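Bay Two

1

The right arm stopped at ten past four in the morning, and Musyoka Muriithi was eating toast when the phone told him so.

He put his boots on. It was July and the road from Etenville to the depot at Undenby had ice on the low parts, so he drove it slowly with the heater on his feet. The radio was talking about wheat. He turned it off at the roundabout.

Pillai was the company that had the lease on the depot. It had nine bays and it wanted pet work, because somebody in the city office had decided that people would pay to have pet work done for them. Bay Two did litter. The left arm handled the bag and the right arm handled the scoop. The software that told them both what to do was called Itis, and Musyoka had never met anyone who could tell him what the letters stood for.

He let himself in and read the log standing up, still in his coat.

Fault 62, right wrist. Torque over limit, hold position. Before that, 111 clean cycles. Before that, another fault 62, which had cleared itself in the night, and which the log had marked as minor.

He didn't like the one that had cleared itself. An arm that stops is doing what it was built to do. An arm that stops and then starts again with no one in the building was something else. He wrote the time of it on the back of his hand.

He locked out the bay, hung his tag on the switch and went in. He took hold of the wrist and turned it by hand. It went round easily until it reached a point near the end of its travel, and there it caught. He backed it off and tried again. It caught in the same place.

It took him an hour to get the cover off, find the grit and clean it out. There was less than a quarter of a teaspoon. He tipped it into an envelope, wrote the bay number on the front and put it in his shirt pocket. Then he closed everything up, took off his tag, stood behind the yellow line and ran the job at quarter speed with his thumb on the stop.

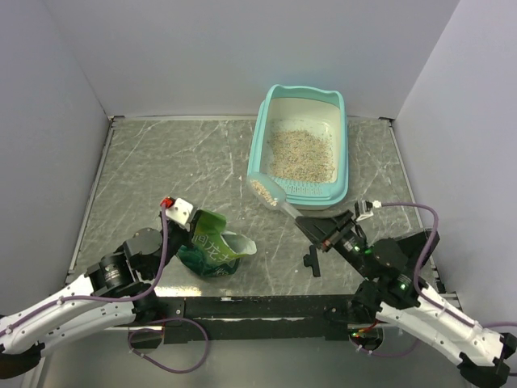 2

The supervisor rang at eight.

"Is it going?" she said.

"It's going slow."

"Can you put it back up to full?"

"I could," Musyoka said. "I'm not going to."

He told her about the grit, and then about the fault that had cleared itself. She said the system was allowed to retry once if the load dropped. He said he knew that. He asked her who had been in the bay the afternoon before, and she went quiet while she looked it up.

It had been the new kid, the one on the 3,000-hour traineeship. He had gone in to wipe down the bench after a fault and he hadn't used a tag, as the arm had already stopped. He had been out again for 70 seconds when it moved.

"He didn't say anything," she said.

"Did anyone ask him?"

She said she would bring him over. Musyoka made a pot of tea and found a second cup, then rinsed it. He turned the retry off in the settings for Bay Two, and after thinking about it he went down the row and turned it off in the other eight as well. Each one asked him if he was sure.

When the kid came in he stood by the door with his hands in his jacket. He looked about 17.

"Am I in trouble?" he said.

"Sit down," Musyoka said. He took a tag off the hook and put it on the table between the cups. "Write your name on that."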